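Tello add a second night at Urgate, and I'm already clearing my calendar

Posted 26th February

Well, that didn't take long! Tello put tickets for their October homecoming show at Urgate on sale yesterday morning, and by the time I'd finished my coffee and found my credit card there was nothing left but a couple of obstructed seats behind the sound desk. I bought one of them. I'm not proud. Then, a little after lunch, the band's page went live with a second night, same room, same prices, and I had to sit there deciding whether I was really going to see the same band twice in a row in the same building. (Yes. Of course I am.)

For anybody who hasn't been following along, Tello are the four-piece who spent most of the last three years driving a van with a bad alternator from one college town to the next. They had that slow song, "Bastaris," that got picked up by a couple of late-night radio shows and then sort of spread from there. I first caught them opening for somebody else on a rainy night with maybe a third of the room paying attention, and I remember the guy next to me putting his phone away halfway through the second song. He didn't take it out again until the house lights came up.

What's on sale

The second night goes on general sale tomorrow at ten in the morning. Urgate holds 687 people with the floor standing and the balcony seated, and that's the setup for both shows. The first night is gone apart from whatever comes back through the box office, so do check there if you've got your heart set on it. They usually release a few returns the week of the show, and I've gotten lucky that way more than once.

The balcony has 172 seats, and if you have bad knees like me, you'll want one of those. Rows A and B are the ones to go for. Row C has a railing right at eye level unless you're tall, and I spent a whole evening last year watching a very good horn section through a horizontal bar. The floor is the better place for sound, though, especially a few steps back from the middle.

There's a four-ticket limit per person. Names don't go on the tickets, so you can hand one to a friend if you get sick, but the venue says it won't honor anything bought through resale sites at more than the printed price. How they plan to check, I couldn't tell you.

Who's opening

Different openers each night, which made my decision to do both a whole lot easier to explain at home. Tukance play the first night. They're a duo, drum machine and baritone guitar, and they're loud for two people. I wasn't sold on their first EP (a bit samey, and every song ends the same way), but the newer stuff has real tunes in it, and I've had one of them stuck in my head since Christmas.

The second night it's Abelardo Espinoza, playing solo. He used to lead a big dance band and he's been doing these stripped-down sets lately, only a nylon-string guitar and a stool. I saw him do one in a bookstore last spring and people were standing out on the sidewalk to hear. I do wonder how that's going to work in a room with a bar along one wall, so please, if you're going, hold off on ordering your drinks until he's between songs!

The new record

Both shows come right after the new album, and I managed to get singer Mirsad Kadrić on the phone for ten minutes to talk about it. He was in a parking lot somewhere waiting on a sandwich.

"We wrote way too much," he told me. "There's a folder on my laptop with 151 voice memos in it and I'd say four of them are songs. The rest is me humming in a kitchen."

They ended up with eleven tracks, recorded mostly live in one room, with strings added later on two of them. He wouldn't tell me the title. He did say that the drummer sings lead on one song, that they fought over the running order for a month, and that "Bastaris" will stay in the set even though a couple of them are pretty tired of it.

"People drive a long way to hear that one," he said. "My cousin would never speak to me again."

I asked whether the second night would be the same set as the first. He laughed, and then he said they'd been talking about swapping out five or six songs, and possibly playing the whole first record if they could remember how the bridge goes in the last one. So that's a maybe. I'm choosing to hear it as a yes, and I'll be crushed if I'm wrong.

He also mentioned that they'll have the old piano from the rehearsal space on stage with them, the one you hear creaking all over the first record. It weighs a ton, and it goes out of tune when somebody opens a window. They tried taking a digital one on the last tour and he hated it from the first night on.

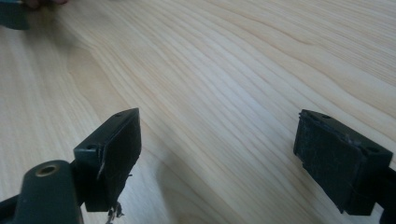
Getting there, and getting home

Urgate is an easy walk from the downtown bus stops, and the 171 runs late enough that you can catch the encore and still make the last one. It leaves from the far side of the square now, across from the pharmacy, so don't wait at the old stop like I did in January. Parking behind the building is for the crew and the bands. The garage on the next block has a flat evening rate, but the line to get out after a full house can be nearly 40 minutes of your life, and you'll spend it breathing other people's exhaust.

Doors are at seven both nights, opener at eight, Tello at nine fifteen. It's all ages on the floor with an adult, and the balcony is eighteen and up on account of the upstairs bar. Big bags have to go in the coat check, and the coat check takes cash only — bring a few ones. Last time I had to borrow from a total stranger to get my jacket back, and I still feel bad that I never got her address.

If you need step-free access, call the box office instead of booking online. There's an elevator on the east side and a raised platform with a good clear view, but those spots aren't on the website and there aren't many. The person who answered when I called was lovely and knew exactly what she was talking about.

A couple of other things while I have you

Record first: the album is up for pre-order through the band's own shop starting the same morning as the second-night tickets. There's a plain black vinyl and a version with a fold-out lyric sheet that Mirsad says he wrote out by hand, "badly." Ordering the record doesn't get you early access to tickets. Several of you emailed to ask me that, and I checked, and the answer is no.

And somebody also asked if the shows will be recorded. The answer I got was "audio, probably, for us, to find out what we did wrong." So I wouldn't go counting on a live album, but I've been wrong about this band before. I said on this very page that they'd never fill Urgate. A few of you have been kind enough to send me the link.

I'll be in the balcony on the second night if I'm quick enough tomorrow, and behind that sound desk on the first, leaning sideways. Come and say hello, and if you've got a spare for row A, I'll buy the drinks.

Next week I'll have my write-up of the spring club listings, including two all-day shows I haven't made up my mind about yet. If your band is playing and you want to be in there, get me the details by the end of the month. Date, place, price and a link to one song, please — one song, I can't get through whole albums before breakfast.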